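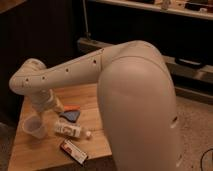

A cream-white robotic arm over a light wooden table.

Lelmont Household Attitudes Survey

The Lelmont Household Attitudes Survey, usually shortened to the Lelmont Survey, is a repeated study of how adults divide their time and spending between work, home and leisure. It is run by the research firm Pitollow and takes its name from the town where the first trial was held. Results are released each September.

History

The survey grew out of a small postal study designed by the sociologist Soledad Lucero, who wanted to compare what people said they valued with what they had spent money on in the previous month. The trial used a paper diary with 73 questions. Many households gave up before the end, and the diary was cut to 34 questions for the first full round. Pitollow took over the fieldwork at that point and has kept it since.

Online forms were brought in from the third round. Paper copies are still posted to anyone who asks for one.

Method

The most recent round had 3,025 respondents, drawn from a panel kept by the fieldwork company Nuker. Each person fills in a diary covering five weeks and then answers a closing set of questions on mood, savings and plans. Only one adult per household may take part. Answers are weighted by age, region and type of housing.

Respondents are placed in one of four age bands. The bands were redrawn once, when the two oldest were merged, and figures for older people before and after that change cannot be compared directly.

Main findings

Time with relatives has been the most common answer to the question on what people would like more of in every round so far. Paid work has come last among those over retirement age, but its position among younger adults has moved up and down with the cost of rent.
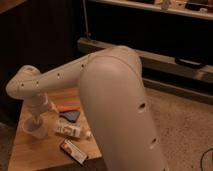 Spending answers show a wider gap between the age bands. Younger respondents report more small purchases, such as takeaway meals and subscriptions, while older ones report fewer but larger payments, mostly for travel and home repairs. Gifts to grandchildren were added as a separate heading after respondents kept writing them in the margins.

Criticism

The economist Soledad Lagos has argued that the diary favours people with regular routines, and that shift workers are more likely to drop out. Pitollow accepted part of this and now allows missed days to be filled in later. A review by the consultancy Yadav found that late entries tended to leave out cash spending.

The wording of the question on happiness has also been disputed. It asks about "life at present", and some readers take this to mean the current week.

See also

Consumer confidence
Panel study
Time-use research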